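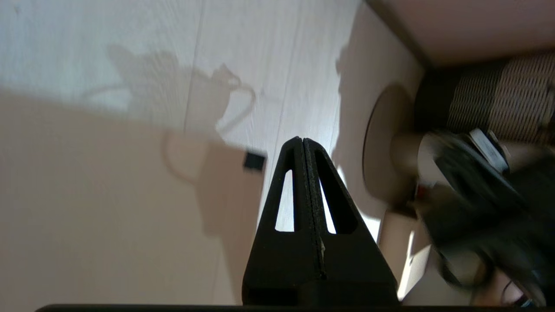 Grellora gripper with the fingers fully closed.

A month with the Grellora two-arm kit, hired through Novlow

Reading time: 6 minutes

This review concerns the Grellora two-arm kit, which I had on hire from Novlow during March. It is written for readers who are thinking of taking the same offer for a small workshop, a teaching room or a private household, and who would like an account from someone with no connection to either firm. I paid the full rate and told Novlow only afterwards that I intended to write about the kit.

The offer

Novlow rents the kit for a fixed term of 30 days. The price covers the arms, the wrist cameras, the control software and one setup call. A deposit of 400 euros is held separately and returned once the kit has been checked in at the Pullach depot. Transport in both directions is at the customer's expense. I collected my kit in person, and this proved sensible, as the case is heavy and the carrier quoted by Novlow does not deliver above the ground floor.

The contract is short and clearly written. Scratches on the housings are treated as normal wear. Damage to the cables is charged to the customer. I would advise reading that second clause with care before deciding where the arms are to stand.

Delivery and setup

The kit arrived complete. The printed guide deals with the mounting of the arms in good order and then becomes rather thin once the software is reached. Pairing the arms with the control program took me most of an afternoon. The difficulty lay in the left arm, which the program would recognise only if it was switched on before the right. The guide does not mention this. Hernán Tamayo, who conducted the setup call for Novlow, knew of the matter at once and had me running shortly before 4 p.m. He was patient and well informed, and I have no complaint about the call itself. A line in the guide would have made it unnecessary.

I worked at floor level throughout. The guide assumes a table, but I wished to test objects that are normally handled on the floor or taken from a low shelf, and the reach of the arms suits this well enough.

The fingers

Grellora supplies one type of finger with the hire kit. They narrow to a point when closed, and a tall triangular opening runs through each of them. The surface is matt, with a slight texture. I had expected to be sending for a different set within days, and did not do so.

The point is useful on small, flat things. A thin object lying flush on a hard floor is among the more awkward tasks for any gripper, and with practice I could lift most of those I tried, provided that I came in low and at a shallow angle. On soft goods the fingers do well. On anything smooth and round they are much less certain, and I stopped attempting glass after the first week.

A point of care: the fingers collect dust along the line where they meet, particularly when used near the floor. A dry brush is sufficient. The guide recommends a damp cloth, which in my experience moves the dust about and does little else.

The task I set

A review of this sort needs one job that is repeated until the faults show. I chose the packing of shoes. It is a dull household task, and it has the merit of being harder than it sounds. The shoes have to be gripped as a pair, lifted clear, carried over the wall of the box and lowered without catching. Laces get in the way. The two shoes also turn against one another while they hang, so that a pair which was level when it left the floor may no longer be so when it reaches the box. 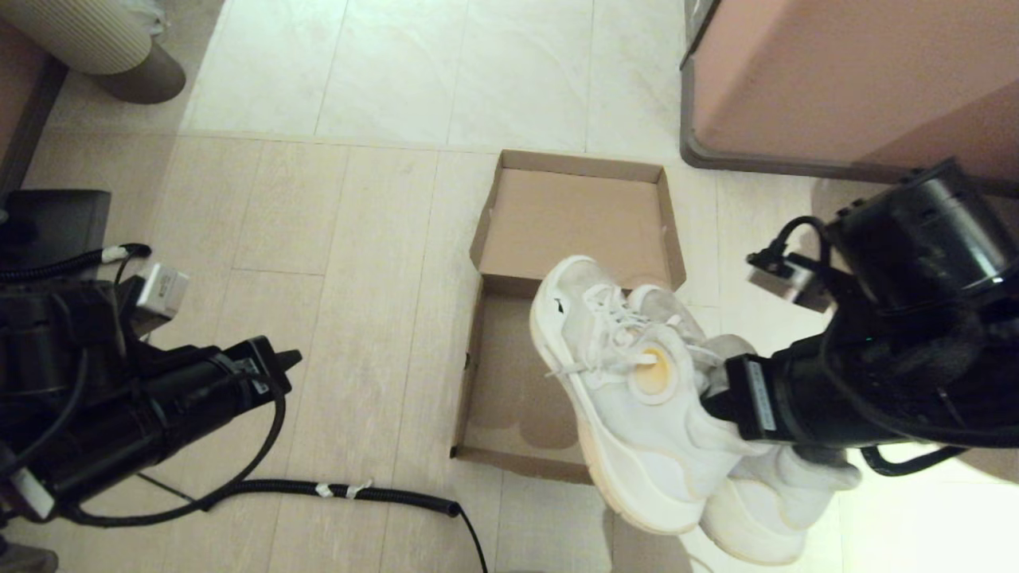 Photo: author's own, Pullach

My usual method was to take both shoes near the collars with the right arm and to leave the left arm low, out of the path of the load. I had begun with both arms working, one shoe to each, and the results were poor. The arms come close together over a box of that size, and I spent more attention on keeping them apart than on the shoes. With one arm the work is slower to start and a good deal steadier once the pair is in the air.

The force of the grip is set by a slider in the software. The standard setting is too light for a pair of trainers with thick soles. I raised it step by step until the shoes no longer slipped, and kept that setting for the remainder of the hire. There was no marking on the uppers that I could find, though I would be more cautious with leather.

Lowering into the box is the weakest part of the process. The wrist camera shows the fingers very well and the space beneath the load rather badly, as the load itself is in the way. A view from above is needed, and the operator must learn to trust it. Arnulfo Sotelo of Bedoya, a small firm that hires the same kit for its training courses, told me that he has beginners cover the wrist view altogether for their first sessions. I tried this and found it helpful - one stops looking from one screen to the other at the very moment when the load should be watched.

Cables

The cables deserve a section to themselves. Each arm carries its own, and on the floor they trail wherever they can. The loop at the upper joint of the right arm is generous, so that the joint may turn freely, but it also stands out far enough to brush against things. I wrapped small pieces of white tape around the long corrugated cable as markers, in order to see at a glance whether it had been dragged out of place. Given the clause in the contract, I would suggest that others do likewise. Grellora offers a cable guide as an extra. Novlow does not include it in the hire, and in my view it ought to.

Whether to hire

For a person who wishes to learn the handling of a two-arm system at modest cost, I can recommend the offer with the reservations given. The arms are sound, the fingers better than I had assumed, and the support was prompt. The written guide needs revision. Those who need fine work with hard, smooth objects should ask Novlow about other fingers before signing, and should obtain the reply in writing.

My deposit was returned in full. I was asked at the depot whether I wished to extend, and declined, as the room was required for other purposes. I may hire again in the autumn if the cable guide is by then part of the kit.

2 comments

Marta_L
Thank you for the note on switching on the left arm first. We lost a whole morning to that and blamed the laptop.

oldbench
Does the deposit come back to the card or by bank transfer? Their site says one thing and my contract says the other. Also agree on the brush, the damp cloth is hopeless.

Share this post | Older posts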